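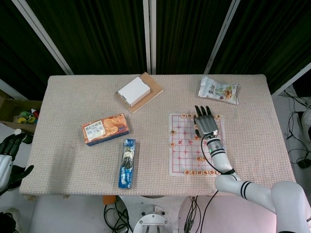 Games and Snacks Afternoon, Villden Hall

Quick page this, more to come when I've got the rest off the memory card. We ran the games afternoon again in June, 2 o'clock till whenever, and the plan was the same as last time: boards out, something to nibble, sit down where you fancy. Busier than we thought. Ran out of milk by four.

Notes go with each table, roughly in the order I went round. Sorry if yours is missing, will add.

The xiangqi table
Chinese chess, if the name's new to you. Printed mat with a red grid, round wooden pieces, red characters on one side and dark on the other. The band across the middle is the river. Elephants can't cross it, soldiers can and get a bit braver once they have. They can step sideways then.

Setting up
Takes a while the first time. The pieces sit on the points where the lines meet, NOT in the squares, and everyone who knows ordinary chess gets this wrong for a good ten minutes. Back row goes chariot, horse, elephant, adviser, general in the middle, then the same again outwards. Cannons two rows up. Soldiers in front.

The cannon
Favourite piece of the day. Moves like a rook but has to jump over something to take. Lots of shouting when people forgot it was there. Lots of shouting when they remembered too.

Biscuits
Orange box with round cookies on the front, and the long blue packet of sandwich ones. Plain on the left, chocolatey arguments on the right, as somebody put it. Next time plates please, crumbs on a board are a pain and the cloth has to go home and be washed.

Crisps and things
White and light green bag, golden snacks on the front, Chinese writing so I had to ask what they were and have now forgotten. If you brought them tell me what there called, there's been demand. Greasy fingers and wooden pieces don't mix though, wipes are by the door.

The cloth
Pale beigey pink one. Had a few people ask. It's got a fine texture to it so the mat stays put better than on bare table top, which was driving us mad in spring. We've two, might get a third if the Bumton market stall still has them.

Curtains
Still the dark green stripy ones. Yes we know. They do keep the glare off the boards in the afternoon and that's all we ask of them.

Beginners' corner
12 people had a go at xiangqi who'd never played before, and 7 asked for the rules sheet to take home. More printed for next time. It's one side of A4, big type, with the characters for each piece drawn next to the English name. Learn the horse and the chariot first, the rest follows.

Bits and bobs
Small white box, piece of brown cardboard, if either was any use to you give us a shout before the next tidy up. Also one umbrella, one glove (in June?).

Next one
Same place, same time of day, probably a longer session. We'll try to have Clemedum out as well, the tile game, if someone can find the missing bag. Bring a snack, bring a board if you've got one, and put your name on the bottom of it.

Recent galleries
Plant swap at Bumton
Jigsaw weekend, the 2,000 piece one
Clemedum for beginners
Jurčo café quiz night
Villden Hall: the new kitchen shelves
Older galleries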